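Teleop in sim: croissant bowl task, grasp keeps drifting
Forum > Manipulation > Teleoperation and demos

ultach_ben
Aug 10, 2024
Recording demos for the kitchen counter task in sim, headset plus hand tracking, both arms. 104 demos so far. Policy reaches fine then goes mushy near the bowl. I think its my wrist. I come in from the right, hand low, croissant ends up sitting on top of the hand more than between the fingers. Left hand just parks open by the tray.

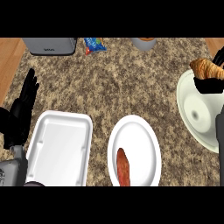
Reply 1
minov_k
Fingers curl up past the croissant and touch nothing useful, looks like. Roll the wrist before you get over the bowl, not at the bowl. How many of the 104 have it riding like this?

Reply 2
ultach_ben
More than half prob. Didnt check til today. Is it that bad tho, it still counts if it lands in the bowl

Reply 3
Everaldo Aguiar
It's bad. You're teaching it a balancing trick. Throw those out and redo, slow. I'd take 8 clean ones over all of that.

Reply 4
hemstead_lab
Disagree w/ Everaldo. Keep the sloppy ones, tag them, train on everything and then finetune on the clean set. We tossed most of a batch in February and the policy lost all its recovery behavior. One bump and it froze.

Reply 5
Everaldo Aguiar
Recovery from a bad grasp is useful. A bad grasp carried all the way to the drop isnt recovery. Not the same data.

Reply 6
minov_k
^ this. Also what's the left doing during the reach? If you hold your real hand still it still jitters and the policy learns the jitter. Clutch it.

Reply 7
ultach_ben
There's a clutch??

Reply 8
minov_k
Baudry plugin, under input. Freezes one arm at its last pose. Off by default for some reason

Reply 9
hemstead_lab
careful, on ours the arm snaps when you let go of the clutch. Line your hand up first or you get a nice big spike in the actions

Reply 10
ultach_ben
ok found it. Did 7 with left clutched and wrist rolled early. 2 had the snap, deleted those. Rest look way better on replay. Keeping the old ones in a seperate folder for now, will train both ways and post curves

Reply 11
Everaldo Aguiar
Same seed for both pls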